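4.2 Where things end up: the hutch and the desktop

The interviews in Section 4.1 gave us what people say about tidying a desk. We now turn to what their desks look like, and we should admit at the outset that this was the part of the work we enjoyed most. A desk with a hutch is a lovely thing to study. It offers its owner a row of small open rooms, all in plain sight, and asks them to decide what lives in each. Of the 50 desks in the Istville survey, 35 had a hutch of some kind, and the conversations we had beside those desks were almost always the longest ones.

We follow Khosravi's three-way split of desk surfaces into "reach", "rest" and "display". Reach is anything used several times in a working day. Rest is anything put down with the intention of moving it later. Display is anything kept because the owner likes to look at it. The split was first drawn up for the Fallside kitchens, where it sorted worktops and windowsills very well, and we were curious to see how it would cope with pens.

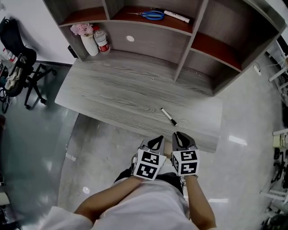
Figure 6. Hutch desk with open cubbies, Istville survey.

Cubbies turn out to be far less specialised than the makers of office furniture seem to suppose. When we asked owners to name the purpose of each one, most could do so for one or two and then began to laugh. The desk in Figure 6 is a good case for coding. Scissors and a marker share the top centre cubby, which we scored as reach, while the lower left one holds a vase of pink artificial flowers with a water bottle beside it, so that display and reach sit shoulder to shoulder in a single compartment. A second black-capped marker lies on the desktop at a slant, and two cubbies on the right have nothing in them at all. Under the original Fallside rules a compartment could have only one code, and we would have had to choose between the flowers and the bottle. We now allow two – a small change, but it made the coding sheet far more faithful to the desks.

Pens and markers deserve a paragraph of their own. They were the items most often coded as rest, and also the items whose owners were most certain they had a proper home. One participant in the Karppinen building described hers as "in the pot, always", and then looked for the pot. Moushumi Abeysekara, who carried out the second round of coding, suggested that a marker is put down wherever the hand happens to be when the thought is finished, and we like this idea very much. It would explain why so many lie near the front of the desktop, well short of the shelves meant for them.

Flowers behaved quite differently. Owners spoke of them as fixed points, and several told us that they tidy around the vase and would feel odd shifting it.
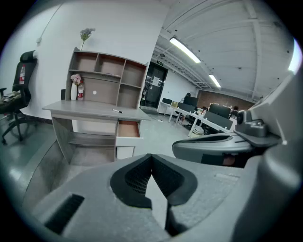
Figure 7. Hutch desk and chair, Istville survey.

Wiping a desk is the one moment when even the fixed points have to move, and here the interviews were full of good detail. Nine owners said they lift everything on to the chair first, wipe, and then put things back "more or less" where they were. Another 16 work in halves, pushing all they own to one side and then the other. The second group were noticeably more cheerful about the whole business, and they also reported wiping more often. We had expected the reverse.

Two coders disagreed mainly over water bottles. A bottle may be in use, or waiting to be refilled, or simply kept from the day before, and from its position alone these are hard to tell apart. We settled on reach for any bottle standing on the desk or in the hutch, and rest for those found on chairs, on the floor or in open drawers. The Gremen desks, which have deeper cubbies, raised a further question about items stored one behind another, and we take that up in Section 4.3.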